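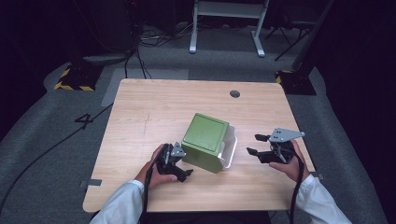
When I first wrote to Édgar Taipe to ask if he would talk to me about punctuation, he replied within the hour, and his message had three semicolons in it. I took this as a yes. We met in the café behind the library in Vurkville, where he has taught academic writing to students from abroad for longer than he cares to say, and where the woman at the till started making his tea before he had got his coat off.

He grew up speaking Spanish at home and learned English properly, as he puts it, from a grammar book printed in 1906 that his grandfather had picked up with a box of other things. "It was a terrible way to learn," he says, with real fondness. "I knew when to use 'shall' and I couldn't order a sandwich. But it gave me a love of long sentences, and I've spent my working life telling students to write shorter ones, which I do see is a bit rich."

I had come wanting to talk about commas, because commas are what I get wrong myself, but Édgar steered me fairly quickly towards paragraphs. Most of the students who come to him are sent by their departments with a note saying that their grammar needs work. He reads the note, he reads the essay, and very often he finds that the grammar is fine.

"A tutor reads a page and gets lost," he explains. "They feel cross, and they look for something to circle. There's a missing 'the', so they circle that. And the student goes away and studies articles for a month, poor thing, when the trouble was that the paragraph changed its mind halfway down and didn't tell anyone."

So what does he do with them? He asks them to put the essay away, for a start, and to tell him out loud what the paragraph is for. If they can say it in a sentence, he writes that sentence down in their own words and hands it back. "And they say, 'Oh, but I can't put that, it's too simple.' I hear it every September. I tell them to put it at the top and see if the roof falls in."

He is gentler about linking words than I expected. I confessed that I had been taught to begin nearly every sentence with 'however' or 'furthermore', and he laughed so loudly that a man by the window turned round. The lists of linking words that get handed out in schools do some good, he thinks, as long as students are told that the words carry meaning. One student of his had used 'on the other hand' four times in a page without ever disagreeing with herself. "She thought it meant 'and'. Why wouldn't she? It was in the same box on the handout."

These days he is working with a colleague, Verhoeven, on a set of worksheets they have named Jiris, built around drafts that past students have agreed to share. Each sheet has 2 versions of the same passage, an early one and a later one, and the class has to talk about what changed and whether it was worth changing. Sometimes the early one is better - he is very firm that those should stay in. The sheets were tried out first at Welusier, the summer school where Verhoeven teaches, and the students there argued so hard over one conclusion that the lesson ran into lunch.

I asked about word limits, which my own readers complain of more than anything else. His students mostly write essays of 3000 words, and he says the worry always comes in the same order: first that they will never reach it, and then, a week later, that they can't possibly get down to it. His advice is to cut from the introduction. "People clear their throats for a page. I do it too. You should see my emails."

By then the tea was long gone and we had wandered on to hyphens, then to his daughter's spelling, then to whether anybody under thirty uses a colon. (He says they do, and beautifully, though mainly in text messages.) Before I left I asked him to look over the opening of this piece, which I had drafted on the train. He read it twice, borrowed my pencil and crossed out my first paragraph, then put a small question mark beside the second. I have kept the second as it was, and I'm afraid I put the first one back in as well.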